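Die Schranktür geht auf! In der Simulation jedenfalls, und auch dort noch nicht jedes Mal, aber ich sitze seit gestern Abend mit einem Grinsen vor dem Rechner und muss das jetzt aufschreiben, bevor ich wieder irgendeinen Parameter verstelle und alles von vorn losgeht.

Für alle, die neu hier sind: Pusa ist mein zweiarmiger Roboter. Einen Körper aus Metall hat er bisher nur zum Teil, der steht in der offenen Werkstatt in Hadberg unter einer Malerfolie. Vollständig ist er nur im Rechner. Dort hat er eine weiße Schale, zwei Arme mit Parallelgreifern und eine Kamera oben am Kopf, die nach vorn unten schaut. Ich sehe also ungefähr das, was Pusa später sehen soll, und damit auch eine Menge vom eigenen Bauch. Daran gewöhnt man sich schneller, als ich gedacht hätte.

## Warum ausgerechnet ein Schrank

Eigentlich wollte ich mit Klötzchen anfangen, wie alle. Würfel greifen, Würfel stapeln, Würfel runterwerfen. Im März hatte ich das so weit, dass es mich gelangweilt hat, und dann kam die Zeit, in der die Werkstatt zu war und ich zu Hause nur den Laptop und einen einzelnen Greifer auf dem Schreibtisch hatte. Da habe ich mir einen hohen Schrank in die Simulation gestellt. Türen sind so viel interessanter als Würfel! Ein Würfel folgt dem Greifer brav überallhin. Eine Tür hat ein Scharnier und damit eine eigene Meinung, und wenn die Hand nicht auf der Kreisbahn bleibt, verkantet alles, oder der Finger rutscht von der Kante.

Die Farben sind übrigens Absicht. Jede Fläche, mit der Pusa etwas zu tun haben kann, bekommt einen eigenen Ton, damit ich beim Durchsehen der Läufe sofort erkenne, wo der Greifer hängt: Türkis, Blau, Rosa, dazu der orangerote Untergrund. Meine Mitnutzer in der Werkstatt finden das scheußlich. Ich finde es inzwischen richtig gemütlich.

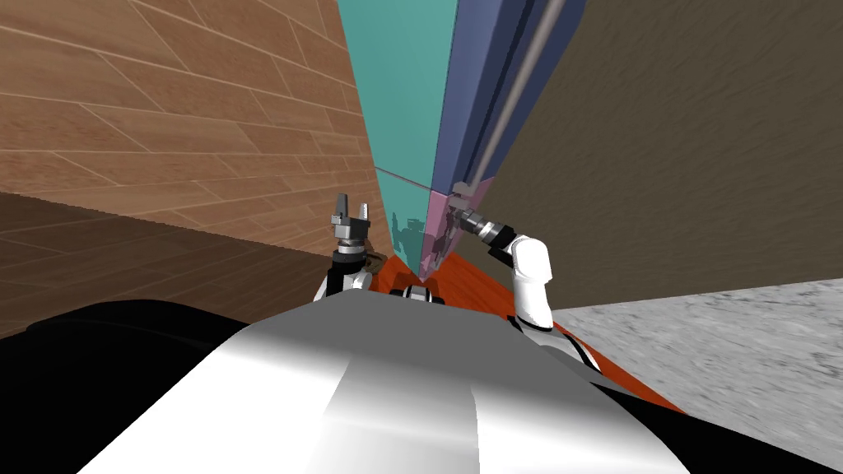
*Rechter Greifer an der rosa Fläche, der linke steht leer und offen davor.*

An dieser Ecke habe ich die meiste Zeit verbracht. Die rosa Fläche sitzt unten, und der rechte Arm muss dafür von der Seite kommen. Kommt er zu steil, stößt das Handgelenk an, kommt er zu flach, liegt der Finger auf der Kante und schiebt nur. Ich habe den Anfahrwinkel in kleinen Schritten durchprobiert und bin bei 42 Grad gelandet. Das ist keine magische Zahl, mit einem anderen Greifer wird sie anders aussehen, aber für meinen stimmt sie, und ich habe sie mir mit Bleistift an den Werkbankrand geschrieben.

Der linke Arm darf dabei vorerst nichts tun. Das klingt einfach und war eine eigene Baustelle. In den frühen Versionen hing er irgendwo seitlich herunter, und sobald sich der rechte Arm streckte, rechnete mir die Bahnplanung wilde Ausweichmanöver um ihn herum. Jetzt hat er eine feste Ruhehaltung, Finger nach oben, vor dem Körper. Sieht ein bisschen aus, als wollte er sich melden.

## Einmal komplett zurück auf Anfang

Zwischendurch hatte ich eine Phase, in der gar nichts mehr ging. Ich hatte die Gelenkgrenzen aus meiner Tabelle neu eingelesen und dabei bei einem Ellbogen das Vorzeichen verdreht. Das Ergebnis war ein Arm, der sich bei jedem Start erst einmal hinter den Rücken drehte, mit großer Eleganz, muss ich sagen. Zwei Abende lang habe ich den Fehler in der Bahnplanung gesucht, weil ich in der Bahnplanung zuletzt gearbeitet hatte. Er lag in Zeile 17 der Tabelle.

Seitdem gibt es einen Grundstellungstest. Bevor irgendetwas mit dem Schrank passiert, fahren beide Arme in die gleiche Haltung links und rechts vom Körper, die Greifer gehen auf, und ein kleines Skript vergleicht die Winkel. Erst wenn beide Seiten passen, geht es weiter. Den Test lasse ich auch an anderen Stellen im Raum laufen, nicht immer am gleichen Fleck, damit mir auffällt, wenn ein Arm beim Hochfahren an einem Tisch hängen bleibt. Der virtuelle Raum ist mit der Zeit ziemlich wohnlich geworden: Ziegelwand, gerahmte Bilder, ein kleines Saiteninstrument auf dem orangefarbenen Tisch. Nichts davon braucht der Roboter, aber die Bilderkennung soll später schließlich auch nicht in einem leeren weißen Würfel arbeiten.

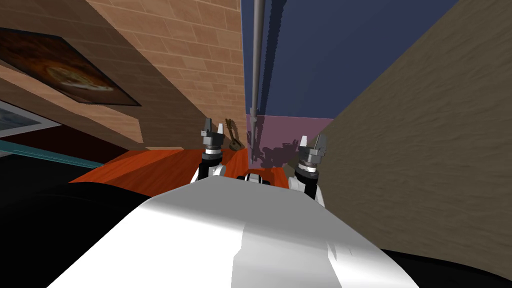 **cakurier** | Werkstatt-Tagebuch Hadberg | 2020-09-05

Wenn beide Greifer so symmetrisch nach oben zeigen, bin ich jedes Mal kurz erleichtert. Es ist ja der langweiligste Moment im ganzen Ablauf, und trotzdem schaue ich ihn mir am liebsten an! Alles an seinem Platz, beide Greifer offen, kein Gelenk am Anschlag.

Der Test hat mir auch gleich den nächsten Fehler geliefert. Die Greifer meldeten »offen«, während der rechte in den Logs einen Hauch weniger Weg machte als der linke. Kein Simulationsfehler, sondern meiner: Ich hatte für die Finger zwei verschiedene Versionen der Geometrie im Projekt, eine vom Frühjahr und eine neuere mit den längeren Fingerspitzen. Wer seine Dateien `finger_neu` und `finger_neu2` nennt, hat es vermutlich nicht besser verdient. Jetzt heißen sie nach Datum, und die alten liegen in einem Archivordner, den das Ladeskript gar nicht kennt.

## Und was ist mit dem echten Blech?

Ja, es gibt auch richtige Späne zu vermelden. Die Werkstatt hat wieder auf, und ich habe endlich die Schulterflansche für Pusa gedreht, beide an einem Nachmittag, auf dem Zürcher. So heißt bei uns die alte Drehbank, der Name klebt in goldenen Buchstaben am Getriebekasten, und ob das der Hersteller war oder ein früherer Besitzer, wissen wir bis heute nicht. Sie ist laut, sie braucht eine Weile, bis sie ruhig läuft, und sie macht wunderschöne Oberflächen, wenn man sie nicht hetzt.

Die Flansche haben 57 Millimeter Bohrung für das Lager. Beim ersten war ich zu vorsichtig und musste dreimal nachsetzen, der zweite ging in einem Rutsch. Das Lager sitzt jetzt satt drin und dreht sich so schön, dass ich es auf dem Heimweg in der Jackentasche dauernd angeschubst habe. (Ja, ich habe den Flansch mit nach Hause genommen. Ja, auf den Küchentisch.)

Was noch fehlt:

- der zweite Unterarm, das Rohr ist da, die Halter noch nicht
- Kabelführung durch die Schulter, bisher nur eine Skizze auf Karton
- ein Not-Aus, der größer ist als mein Daumen
- die Schale, über die ich lieber noch gar nicht nachdenke

Die Schale ist in der Simulation so herrlich glatt und glänzend. Ich habe versucht, ein Probestück aus dünnem Kunststoff über einer Holzform zu ziehen, und es sah aus wie ein geschmolzener Joghurtbecher. Vielleicht wird der echte Pusa erst mal nackt herumfahren.

## Der Griff an die Tür

Zurück zum Schrank. Mein großer Denkfehler war, dass ich die Tür unbedingt richtig packen wollte, also Finger links und rechts der Kante, zudrücken, ziehen. Das klappt am Anfang der Bewegung ganz gut. Sobald die Tür weiter aufschwingt, müsste sich die Hand aber mitdrehen, und zwar stärker, als das Handgelenk es hergibt. Der Ellbogen wandert dann immer höher, und irgendwann steht der Arm da wie ein Verkehrspolizist.

Die Lösung, mit der ich jetzt arbeite, ist viel simpler. Zupacken nur für das erste Stück, bei mir sind das 20 Grad Türwinkel. Danach geht der Greifer auf, der Arm setzt um, und der Rest wird mit den Fingerspitzen an der Kante geschoben. Die Hand muss der Kreisbahn dann nur noch grob folgen. Ich mache das bei meinem Küchenschrank übrigens genauso, mir war das nur nie aufgefallen. Nachdem ich das begriffen hatte, stand ich bestimmt eine halbe Stunde in der Küche und habe Türen auf- und zugemacht.

Hinter der rosa Tür liegt ein Fach mit Böden und ein paar roten Kleinteilen darin, die irgendwann einmal herausgeholt werden sollen. Vom Herausholen bin ich weit weg. Aber man kann hineinschauen, und das allein macht mich gerade sehr froh.
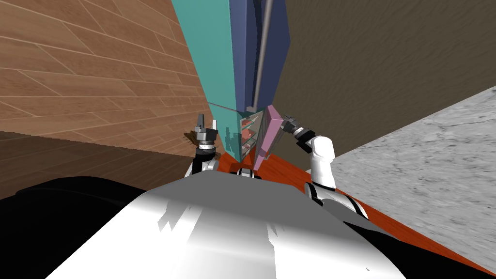

Als Nächstes kommt deshalb der linke Arm dran. Rechts hält die Tür, links greift hinein, so stelle ich mir das vor, und auf Papier ist es kinderleicht. In der Bahnplanung kennen sich die beiden Arme bisher nur als Hindernisse, jeder weicht dem anderen aus. Für die gemeinsame Aufgabe brauche ich eine Reihenfolge, bei der einer von beiden wirklich stehen bleibt und Kraft hält, während der andere sich bewegt. Ich habe angefangen, das als einfache Liste von Zuständen aufzuschreiben, ganz altmodisch mit Kästchen und Pfeilen auf einem großen Bogen Packpapier. Der hängt in Hadberg neben der Standbohrmaschine und hat schon den ersten Ölfleck.

Außerdem will ich die Reibung im Scharnier variieren. Im Moment ist sie in jedem Durchgang gleich, und ich habe den Verdacht, dass ich mir meine schöne Bewegung genau auf diesen einen Wert zurechtgeschnitzt habe. Ein schwergängiges Scharnier aus der Restekiste liegt bereit. Das messe ich mit der Federwaage aus und trage die Werte in die Simulation ein, dann sehen wir, wie viel von der Eleganz übrig bleibt.

Falls jemand von euch Erfahrung damit hat, wie man Fingerspitzen griffiger macht, ohne dass sie an lackierten Türen Streifen hinterlassen: bitte in die Kommentare damit! Ich habe Fahrradschlauch probiert (griffig, aber schwarze Spuren), Silikon aus der Kartusche (löst sich) und ein Stück Antirutschmatte, das bisher am besten abschneidet, aber nach wenigen Versuchen ausfranst.

Die Dateien für die Flansche lade ich hoch, sobald ich die Maße vom zweiten noch einmal nachgemessen habe. Der Flansch liegt ja griffbereit, gleich neben der Butter.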